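Relik Hand-Held Gripper, Two-Finger

Service notice and product page. Updated Tuesday, June 18, 2024

READ THIS FIRST if you own a Relik with the yellow fingers. We have a grip release fault on units from the Closten batch. Fingers stay pinched after you let off the handle. Mostly on soft goods, clothing worst of all. New orders are shipping with the revised return spring, old units need the kit (free, see further down).

What it is

Hand-held two-finger gripper for recording household handling work. Black open-frame body, slotted yellow fingers, label with QR code on the housing. Used for laundry, bedding, bags, small kitchen stuff. Same finger mount as the Annan so spare fingers swap over.

Finger set: yellow, slotted, sold in pairs
Cycles between spring checks: 235
Spare screws in box: 8
Warranty: 7 months on springs, longer on the frame, ask us

What goes wrong

Thin cloth gets drawn down into the finger slot when you close hard. Spring is a bit weak on the affected batch so it cant push the fingers back apart. User pulls, cloth jams tighter. We had 107 reports before we stopped the batch. 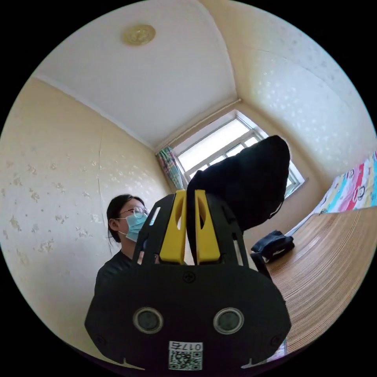 Jams on their own are an annoyance. The safety part is what people do next, which is stick a thumb between the fingers and pry. Then the spring lets go all at once. Pinched skin, one bad nail. Please don't.

If it jams

1. Stop pulling. Let the handle all the way out.

2. Lower the gripper so the cloth is resting on something, a bed or table is fine. Hanging weight keeps the jam tight.

3. Push the cloth back toward the fingers to get some slack. Keep your own fingers on the fabric side, well clear of the tips.

4. Long items like pants: support the far end too, or get a second person on it.
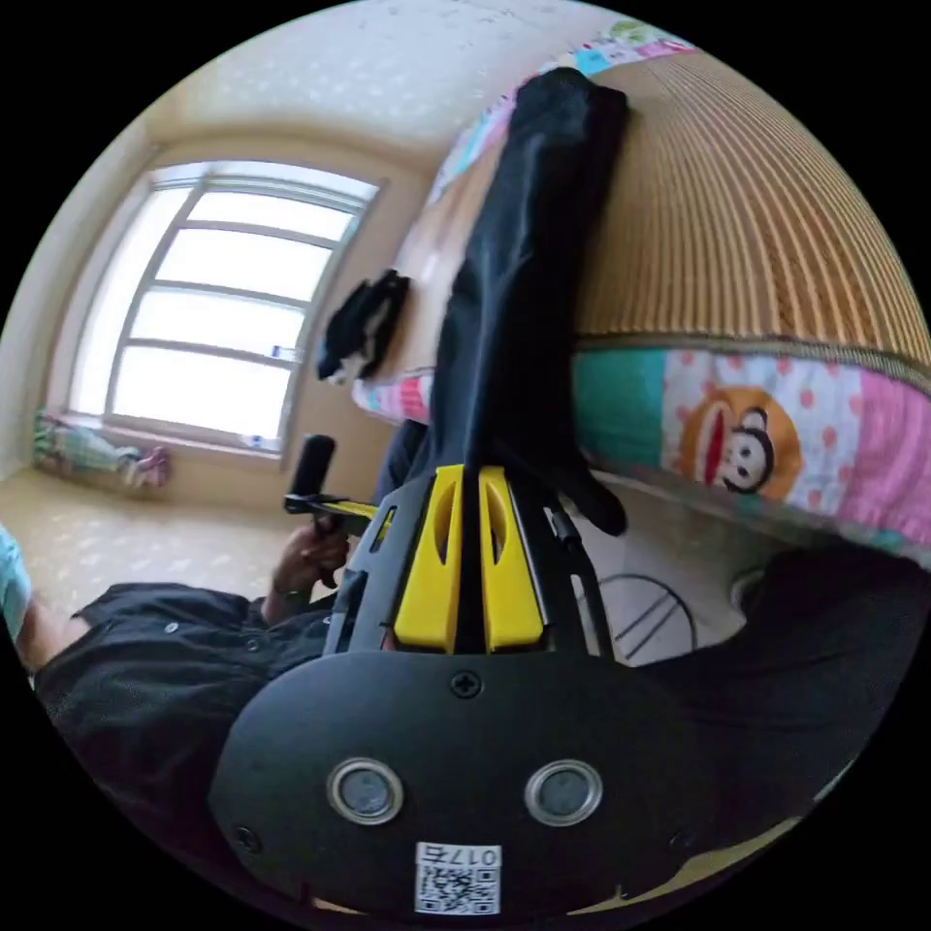
5. Work the slack out sideways through the slot. Slow. No scissors or screwdrivers, we've seen both and the slot edge gets nicked and then it snags on everything.

6. Open and close ten times with nothing in it. If the fingers lag even once, take the unit out of use and request the kit.

Repair kit

One return spring, two finger shims, instruction card. Fits the Relik only, do NOT put this spring in an Annan, it is too stiff and will crack the mount. Takes a small Phillips driver. Note which way the shims face before you pull them, the card has the drawing backwards on the first print run. Corrected card goes out in July.

Ordering

Kits ship from Gultesow, no charge on affected units. Send the characters printed on your label, all of them inculding any letter at the end. Label hard to read? Scan the code and paste what comes up. Units bought secondhand are covered as well.

Returns on jammed units: leave the cloth in if you can spare it, it helps the bench see where it caught.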